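Vultham Scene Cards
Planning set for fiction writers, boxed
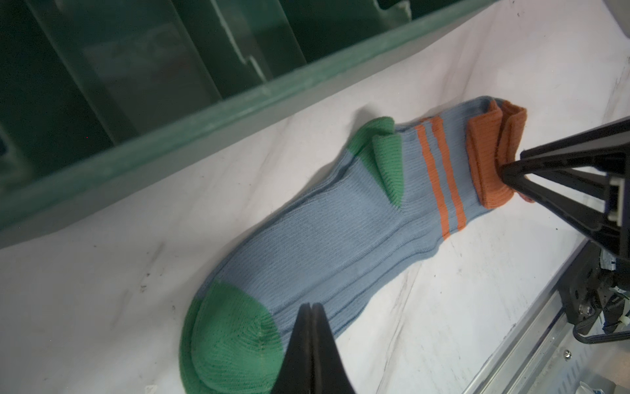

Vultham is a card-based planning system for novels and long short stories. It works at the level of the single scene. Each card holds one scene, and the printed fields cover the information most often found missing when a draft is revised: who wants something, what stands in the way, how the scene closes and what the viewpoint character decides as a result.

The set contains 300 cards, which covers a novel of ordinary length with spares for scenes that are cut, merged or rewritten. It does not include software and needs no account. A printable version is sold separately under the name Vultham Sheets and has the same fields in the same order.

Card layout

The front of the card is for action scenes and carries 4 fields: Goal, Conflict, Outcome and Place. The Outcome field has a row of tick boxes (yes; no; yes, with a cost; no, and worse) and a ruled line for notes. Only one box should be ticked. A scene that seems to need more than one is usually two scenes, and should be split across two cards.

The back is for the follow-up passage, in which the character takes in what has happened and chooses what to do next. Its fields are Reaction, Options and Decision. The back may be left blank where the story cuts straight to another viewpoint. If the follow-up is delayed by several scenes, write it on a fresh card and enter the number of the earlier card in the top corner.

The viewpoint strip along the upper edge is unprinted. Colour it by hand, one colour to each viewpoint character. When the cards stand in the tray the strips show at a glance how long a character has been absent.

Material

The card is uncoated on both faces and takes pencil, ballpoint and most fountain pen inks. Very wet nibs may show faintly on the other side. Felt markers are suitable for the viewpoint strip but not for the fields. Pencil can be rubbed out and rewritten roughly 2 or 3 times before the surface starts to lift. Corners are rounded.

In the box

Scene cards, in shrink-wrapped packs
Divider tabs for acts or parts, blank
Card tray with sliding stop
Instruction booklet with a worked chapter

The worked chapter is taken from "The Salt Road to Trunville", a short adventure story written for the booklet. It is shown first as finished prose and then as completed cards, so that each field can be checked against the text it produced. The previous booklet used a mystery, which readers found hard to follow without the ending. The older text can still be had on request.

Order of use

Number the cards in pencil only. Numbers change, and inked numbers lead to crossings-out that are hard to read by the middle of a draft.

Fill in Goal and Outcome for the whole of an act before filling in Conflict for any of it. This is slower at the start. It exposes runs of scenes with the same outcome, which read as flat however well they are written. Writers who do not plan ahead can complete the cards after drafting and use them as a revision record. The fields need no alteration for this purpose.

Cards are read from front to back in the tray. The sliding stop marks the current scene.

Compatibility

The cards fit the Nkuna desk tray and the older Nkuna travel case. They do not fit the Vusville index box, which is narrower by a few millimetres. Divider tabs from the first edition of Vultham stand slightly taller than the present ones, but may be mixed with them.

Changes in the second edition

The Theme field has been removed. Most returned feedback forms showed it left empty. The Place field has been widened to fill the gap. The tick boxes for Outcome replace an open line, and the card number has moved from the bottom edge to the top so that it can be read without lifting the card.

Ordering

Boxed sets are sent flat, with the tray unassembled. Assembly is by folding and needs no glue. Refill packs contain cards only. Orders from writing groups and libraries can be invoiced. Please state whether divider tabs are wanted, as they are not added to refill orders by default.

Refill packs are out of stock at present and will be available again in April. Boxed sets are not affected.

Page last revised 22 Mar 2024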